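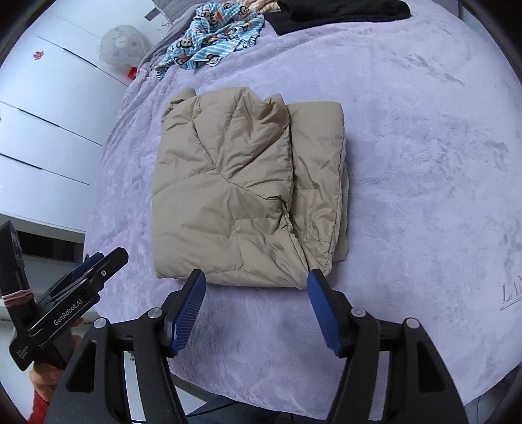

접기 작업 한 건은 언제 끝난 것으로 보나?

옷에서 두 그리퍼가 모두 떨어지고, 집게가 벌어진 채로 2초를 그대로 있으면 끝난 것으로 본다. 옷이 반듯한지는 따로 판정한다. 오늘 지침 3판에 이렇게 적어 넣었다.

8월 들어 제일 오래 걸린 문장이다. 2판에는 "작업이 완료되면 녹화를 멈춘다"라고만 되어 있었다. 사람마다 멈추는 때가 달랐다. 손을 떼자마자 버튼을 누르는 사람도 있고, 주름을 한 번 더 펴 보고 멈추는 사람도 있다. 나는 후자였다. 기준을 쓰는 사람이 제일 안 지키고 있었던 셈이라 좀 민망했다.

오전에는 Comow 쪽에서 보낸 반려 목록을 봤다. 이번 묶음은 1,485건이고 그중 22건이 돌아왔다. 비율로는 나쁘지 않은데 사유가 거의 한 가지다. 끝 구간이 너무 짧다. 나머지는 작업 중에 맨손이 옷에 닿은 것. 앞의 것은 문장을 고치면 줄어들 것 같고, 뒤의 것은 지침에 이미 있으니 교육 때 다시 말하는 수밖에 없다. 손잡이를 쥔 손가락이 화면에 나오는 것은 반려 사유가 아니다. 옷에 닿았는지만 본다. 이걸 헷갈려서 멀쩡한 영상을 스스로 버린 사람이 있었다고 해서 괄호로 한 줄 보탰다.

라벨은 베이지색 패딩 옷 같은 것에서 자꾸 막힌다. 접어 놓으면 앞뒤가 잘 안 보이고, 영상만 보는 사람은 조끼인지 점퍼인지 모른다. 지금까지는 작업자가 아는 대로 적게 했는데, 검수하는 사람이 보고 확인할 수 없는 말을 라벨에 쓰면 검수가 안 된다. 그래서 3판에는 보이는 만큼만 쓰라고 했다. 색, 두께, 접힌 상태. 품목을 모르겠으면 "상의"도 쓰지 말고 그냥 "옷". Pieter Hendricks는 너무 뭉뚱그린다고 반대했다. 품목이 빠지면 나중에 검색이 안 된다는 것이다. 맞는 말이라 품목 칸을 따로 두고 "모름"을 고를 수 있게 하자고 했고, 그는 생각해 보겠다고 했다. 답은 아직 없다.

점심은 김밥. 오후 3시쯤 Naddale 사무실과 통화했다. 침대 위 작업을 계속 허용할 것인지가 안건이었다. 저쪽은 탁자로 통일하자고 한다. 탁자는 높이를 잴 수 있고 바닥면이 딱딱해서 비교가 쉽다. 나는 침대도 남기자고 했다. 집에서 옷 개는 사람 중에 침대에서 하는 사람이 많고, 보풀 있는 담요 위에서는 옷 밑으로 집게를 넣을 때 담요까지 같이 잡히는 일이 잦다. 그걸 빼 버리면 쉬운 것만 모으게 된다. 결국 침대는 남기되 조건을 달기로 했다.

- 담요나 이불이 덮여 있어도 된다. 색과 무늬는 제한하지 않는다.
- 대상이 아닌 옷이 옆에 있어도 된다. 단 대상 옷과 겹치지 않게 둔다.
- 대상이 아닌 물건은 녹화 중에 옮기지 않는다.
- 담요를 같이 집었으면 놓고 다시 집는다. 영상은 버리지 않고 "재파지"로 표시한다.
- 녹화 전에 케이블이 집게에 걸리지 않는지 본다.
- 이름, 주소, 사람 사진은 시작 전에 치운다.

네 번째는 내가 우겨서 넣었다. 실패했다가 다시 잡는 장면을 다 버리게 하던 것이 예전부터 마음에 걸렸다. Beaulieu 때도 그렇게 했다가 깨끗한 영상만 남아서 나중에 400건을 새로 찍었다. 그때 찍느라 손목이 아팠던 것이 아직 생각난다.

주변 물건을 미리 정리하게 할지도 물었는데, 정리하지 않는 쪽으로 했다. 장난감이든 풍선이든 집에 있는 것은 그대로 둔다. 다만 발에 걸릴 것은 치운다. 이건 데이터 문제보다 안전 문제라서 앞쪽 안전 항목으로 옮겼다. 양손에 그리퍼를 들고 있으면 넘어질 때 짚을 손이 없다. 그 말도 적을까 하다가 길어져서 뺐다.

쉬는 시간 규정은 숫자를 못 정했다. 지금은 "피로하면 쉰다"인데 이런 문장은 없는 것과 같다. 50분 하고 10분 쉬는 걸로 초안을 올렸다. 9월 전까지 2,000건 넘는 양을 맞춰야 해서 일정 맡은 쪽은 반기지 않을 것이다. 그래도 팔이 처지면 집게 끝이 흔들리고, 그런 영상은 검수에서 금방 티가 난다.

저녁에 Didus 양식에 맞춰 문서 번호를 고치고 변경 이력을 썼다. 2판에서 바뀐 곳에 밑줄을 쳐 놓으니 거의 절반이 밑줄이었다. 용어도 통일했다. "집게", "그리퍼", "손"이 섞여 있던 것을 장치 전체는 그리퍼, 움직이는 두 쪽은 집게, 사람 손만 손으로. 왼쪽과 오른쪽은 작업자 기준. 화면 기준으로 쓴 데가 두 군데 남아 있어서 고쳤다.

내일은 품목 칸 답을 다시 물어보고, 반려된 것 중 끝 구간이 짧은 것들을 새 기준으로 한 번 더 볼 것. 건전지 사기.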